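Product review: Sodberg Faltar children's winter boot

The Faltar is a mid-height winter boot for children, sold by Sodberg through its shop in Estham and by post. It has a suede upper, a fleece lining and a rubber sole, and closes with 2 riptape straps. Our panel assessed the boot in navy and in plum over the school term ending in February.

Sizing is true to the maker's chart, although children with a high instep may find the upper strap short. The lining reaches the toe and does not ruck when the foot is pushed in.
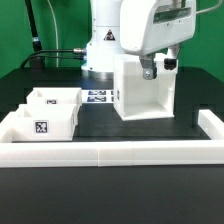 Can the boot be worn in heavy rain?
The suede is treated against showers only, and the maker advises a rubber boot for prolonged wet weather. The treatment should be renewed with a suitable spray each month.

Grip on wet paving was good. On packed snow it was adequate, and weaker than that of the Egilsson boot reviewed last winter. The stitching at the heel remained sound, but the plum suede faded noticeably at the toe. The insole may be removed for airing and washed by hand.

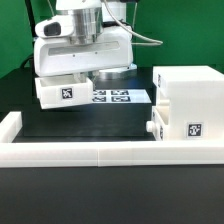
One parent on the panel remarked that the straps had collected so much fleece fluff by half term that they needed picking clean before they would hold.

The panel recommends the Faltar for dry, cold days and for the walk to school. Replacement insoles are available from the Estham shop.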